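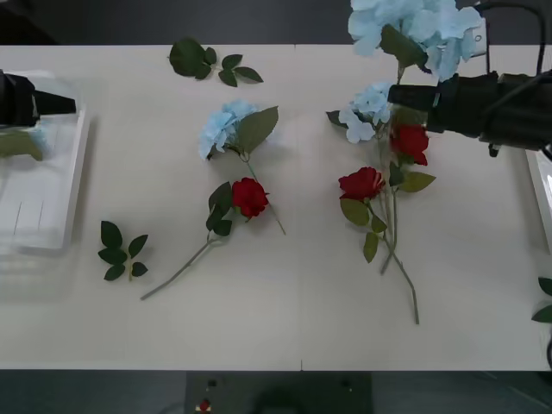
grorach: silica gel every time for hydrangeas, sorry. I hung a whole bucket of blue ones upside down in the shed last autumn and they went the colour of old dishwater. The ones I buried in gel kept nearly all their blue!

Traian Văduva
Were they fully open when you cut them, though? I pick mine in May when the petals feel a bit papery and they air dry beautifully, just stood in a jar with 2 cm of water and left alone until it's gone. No gel, no mess. I've got a wreath in the hall from last year that I still stop to admire (my family are very patient).

sima_garden
With Traian on this one. Cutting too early is what ruins them. I lost my first lot that way and blamed the shed as well.

grorach
Hmm, they might have been young. But I still reckon gel wins for colour, especially the pale ones. 700 g does one decent head in an ice cream tub, and you can dry it out in the oven at 100 degrees and use it again and again.

wivavach
Can I put in a word for fakes? I do table centres for my sister's cafe and went over to artificial a while back. Real leaves mixed in with them looked terrible after a few days, so now it's all fake and I love it. You can bend the stems, pull a sprig apart, start over at 11 at night with a cup of tea...

sima_garden
Each to their own, but no smell! And they get so dusty.

wivavach
Hairdryer on cool, takes a minute. Dried ones get dusty too and you can't even breathe on those without losing petals :)

Traian Văduva
Ha, fair. My wreath does shed whenever the front door bangs.

grorach
Right, I'm going to leave half the bush until the petals go papery and gel the other half. Same plant, same colour to start with. Traian, do you strip all the leaves off first or leave the top pair on?

Traian Văduva
All of them off. They go brown and curly and they hold the damp.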